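I gave up my alarm clock in April and I have opinions now.

Some background. For years I woke up to my phone, which meant the first thing I touched every day was a rectangle full of other people's problems. I'd turn off the alarm, check the weather, and forty minutes later I'd be reading a fight about parking in a town I've never been to. Then I'd be late, and grumpy about being late, and I'd skip breakfast.

So the phone now sleeps in the bathroom. My friend Vaida Mockus suggested it (she's been doing it since college and is annoyingly well rested) and I figured I'd try it for 2 weeks. The first few mornings were awful! I woke up at 4:50, then at 5:30, then way too late, with no idea what time it was. I kept reaching for a phone that wasn't there.

What fixed it was going to bed at the same time every night. I know, I know, every sleep article ever written says so. But I'd always treated bedtime as a suggestion, and once I started turning the lights out at 10:30 – even when I was in the middle of a chapter – I began waking up close to 6:45 by myself. 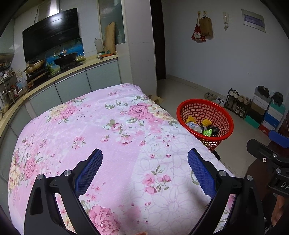 The other big change was caffeine. I used to have my last coffee at four in the afternoon and swear it didn't affect me. Seon-mi Kong, who I share an office with, talked me into stopping at noon, and I had a headache for three days and complained to anyone who stood still. After that, though, I was falling asleep so much faster. I've switched to mint tea after lunch and I've gotten weirdly picky about it.

I still cheat a little. If I have an early flight or a dentist appointment, I set a cheap wind-up clock that cost me less than lunch, and it ticks so loudly I have to put it in a drawer with my socks. I can hear it through the socks. And on vacation all of this goes out the window and I sleep till nine with the curtains shut.

Next thing I want to figure out is the light situation, because by December it's going to be pitch black at 6:45 and I have a feeling my body will vote to stay put. If you've tried one of those sunrise lamps, tell me which one, and whether it buzzes. I can't do buzzing.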